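Why Is a Plate Shiny? All About Glaze

Ever run your finger over a plate? Smooth like glass. Well, guess what. It sort of IS glass!

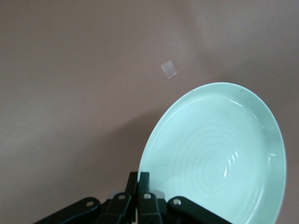
A round, mint-green ceramic plate.

OK so first, the clay. Clay is mud, pretty much. Very fine mud, squishy when wet. You can roll it, pinch it, press it in a mold. Then it has to dry out. Slow is best. Dry it too fast and crack, there goes your plate.

Next, the kiln. That's a super hot oven. Way hotter then the one in your kitchen! A pizza oven might get to 800 degrees Fahrenheit. A kiln goes a lot higher. After that the clay is hard and it won't turn back into mud, even if you soak it.

But it's still a bit rough. And many kinds soak up water. Soup plate that drinks the soup? No thanks.

So, glaze. Glaze is ground-up rock and other powders mixed with water. Looks like thin paint. Dip the plate, or brush it on, or spray. Back in the kiln it goes. The powders melt and spread out, and when they cool you get a thin coat of glass stuck to the clay.

Where do colors come from? Metals! Tiny bits of them.
Copper - often green, sometimes red
Cobalt - blue
Iron - brown, yellow, even black

Weird part: the color you brush on might not be the color you get. A gray glaze can come out bright blue.

Try it! Find 2 flower pots, one glazed and one plain. Put a drop of water on each. Which drop soaks in? Wich one just sits there? Write down what you see.

Words to know
Kiln: a very hot oven for clay
Glaze: the glassy coat on a pot or plate

By Rocío Rivadeneira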